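Plekanik Shared Workshop
Minutes of the users' meeting, March 9, 2025

Present: Aurélien Coste (chair), Séverine Moulin, Odette Brunet, Faustine Renaud, Rukhsana Malik (minutes)
Apologies: none received

1. Minutes of the January meeting

Agreed, with one change. Odette asked that "the drawers have been sorted" be altered to "the drawers have been emptied". She pointed out that sorting would mean the contents had gone somewhere sensible, and she had seen no sign of it. Aurélien accepted the wording.

2. Matters arising

Labels for the shelves. Faustine has had them printed. There are 108 of them. Séverine asked what the other labels were for, given that the workshop has 52 shelf places. Faustine said spares. Séverine said she would wait and see how many were on the shelves by summer.

Key to the side cupboard. Still missing. Aurélien believes it is in the building. Rukhsana noted that he believed this in January too.

Bench vice. Refitted and tightened. Odette has used it and had no complaint, which was recorded at her request.

3. Zikeo storage proposal

Aurélien introduced the quote from Zikeo for a set of stacking trays with lids, to replace the metal bins and the assorted boxes under the long table. He felt the trays would make it easier to find things and would look better when people come round.

Séverine was not persuaded. The brochure says a tray system "cuts searching time by up to 60 per cent" and she wanted to know whose searching, and for what. In her experience people can't find things because they don't put them back, and a lid gives them one more thing not to put back.

Faustine was in favour in principle but thought the trays looked shallow for the heavier metal parts. Odette said the corners of plastic boxes always go first and asked whether replacement trays could be bought singly. Aurélien did not know. The quote does not say.

Rukhsana asked whether the price included delivery. It does not.

No decision. Aurélien to go back to Zikeo with the two questions about depth and single trays. Séverine asked that he get the answers in writing.

4. Odds and ends, and the metal bin

Long discussion. The large grey bin has become the place where things are put when the person holding them doesn't know what they are. Odette said this was predictable and that she had predicted it.

Aurélien suggested the bin be kept for loose metal parts only. Séverine said that rule already exists and asked what would be different this time. Aurélien said there would be a label. (See item 2.)

Faustine thought a mixed bin was acceptable provided it was gone through regularly and anything unclaimed went out. Odette wanted to know who decides when a thing is unclaimed. A shiny part with a hook on it may look like scrap to one person and be half of somebody's bracket to another. Faustine proposed a month on the claims shelf. Séverine thought a month would turn into a year, but did not object to trying.

On the condition of the bin itself, Faustine raised the scratches and the worn patch on the inner panel and asked if it should be replaced. Odette saw no reason to spend money on a bin because it looks used. Bailly quoted 100 for a new one of similar size, without fitting out. General feeling was that the old one will do. Rukhsana mentioned the two small holes in the floor of the bin and asked whether small screws could drop through. Séverine said small screws have no business in there in the first place. Left at that.

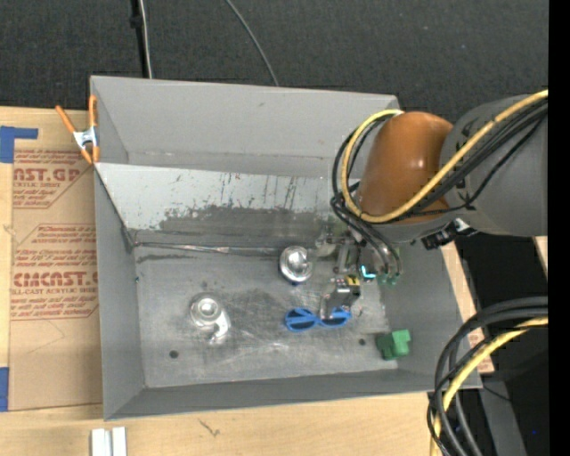 Item 4: the grey bin, with metal parts and coloured pieces in it.

Agreed: the bin stays. Metal parts remain in it. The blue and green pieces are to go to the claims shelf, and if they are not collected within a month Faustine will dispose of them. Séverine abstained, on the grounds that she does not expect it to be done.

5. Noremov cleaning paste

Two tins have been offered at a discount. Faustine had tried a sample on a scuffed steel offcut and thought it came up brighter. Odette had looked at the same offcut and thought it looked like a scuffed steel offcut. Aurélien asked if one tin could be bought on trial. Rukhsana said the discount was for two.

Not taken up. Faustine may buy a tin for herself if she wishes.

6. Any other business

Séverine asked that the agenda be sent out earlier than the evening before. Aurélien said he would try. Séverine asked for "will" in place of "will try". Aurélien agreed to "will".

Odette reported that the broom has lost its handle again. Rukhsana to look at it.

Actions
Aurélien: written reply from Zikeo on tray depth and single trays; side cupboard key; agenda one week ahead
Faustine: fix shelf labels; set up claims shelf; move blue and green pieces from the bin
Rukhsana: broom handle; circulate minutes
Odette: none
Séverine: to check the above

Date of next meeting to be confirmed by Aurélien.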